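Facilities Service Desk – Request Record
Category: Cleaning / Shared Rooms
Subject: Meal remains left on table, second-floor shared room
Opened by: Bhavana Mudaliar
Assigned to: Umut Öztürkmen
Priority: Normal
Status: Resolved, follow-up in June

Opened Thursday, May 13, 2021, 9:05 a.m.

Description of issue
The long table in the shared room has not been cleared after a meal. The requester reports food, an opened takeout order and drink containers on the grey mat, and asks that the table be returned to its normal state before the Clastov meeting in the afternoon. The requester also reports a smell near the whiteboard end of the room and wishes to know whether the waste pickup was missed.

9:20 a.m. – Umut Öztürkmen
Request accepted. The evening pickup log held by Fernandes shows that the room was visited and the floor bin emptied. Under the current agreement, Fernandes staff do not remove anything from tables. The matter is therefore one of table clearing and does not count as a missed pickup.

9:35 a.m. – Umut Öztürkmen
Asked the requester to confirm whether any of the food is to be kept. Tomatoes are still in the clear tray and it was not plain from the request whether they are wanted.

9:50 a.m. – Bhavana Mudaliar
Nothing is to be kept. The lamp, the tissue box and the mat belong to the room and must stay. Two views of the table are attached.
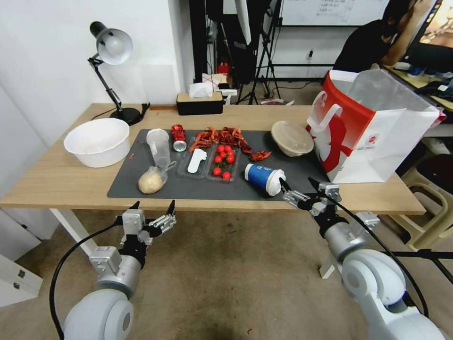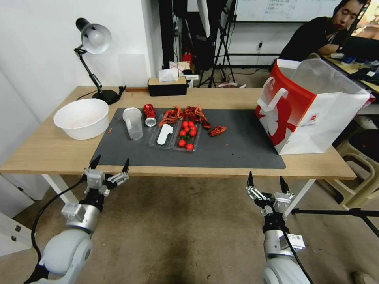

Shared room table, with the tomatoes still in their tray.

10:10 a.m. – Umut Öztürkmen
Attachments received. The following instructions were sent to Venkatesh Arumugam, who is on duty for this floor.

1. Put all food remains in the organics bin, including the tomatoes and anything red and loose on the mat or the bare wood.
2. Empty any liquid into the kitchen sink. Cans and clear plastic cups go in recycling after rinsing.
3. The plastic tray is to be rinsed and checked for a recycling mark. If there is none, it goes in the garbage.
4. Look inside the paper shopping bag before it is folded or thrown out.
5. Wash the white basin in hot water and return it to the lower cupboard.
6. Wipe the mat on both sides, then the table under it. Please keep the lamp cord clear of the wet cloth.

11:25 a.m. – Venkatesh Arumugam
Items 1 to 5 completed. The mat has been wiped, but an oily mark remains near the middle and the smell has not gone. Dish soap was tried once with no change. Requesting advice on a stronger product.

11:40 a.m. – Setsuko Mizuno
Tivix surface cleaner is approved for this mat. Please dilute one part to 13 parts water, leave it for five minutes and wipe off with clean water. Do not use the Zalard spray, as it may dull the finish on the table. The organics bin should also be emptied now, and the 200 mL bottle of cleaner signed out on the cupboard sheet.

12:30 p.m. – Venkatesh Arumugam
Mark removed on the second application. Organics bag taken down to the outdoor bin and a new liner fitted. Window opened for 20 minutes. No smell at the time of leaving. The mat was left to dry over two chairs and will be put back before the meeting.

1:15 p.m. – Bhavana Mudaliar
Confirmed that the room is ready for use. The requester asks whether a small organics bin could be placed in the room itself – the nearest one is in the kitchen at the far end of the hall.

2:00 p.m. – Elango Palaniappan
The request for a bin has been noted and will be reviewed in June with the renewal of the Fernandes agreement. Until then, persons eating in the shared room are asked to carry food waste to the kitchen on the same day. The notice on the door will be reworded to say so, and to state that the evening crew does not clear tables.

2:10 p.m. – Umut Öztürkmen
Cleaning request closed as resolved. A separate request has been opened for the bin and assigned to Elango Palaniappan.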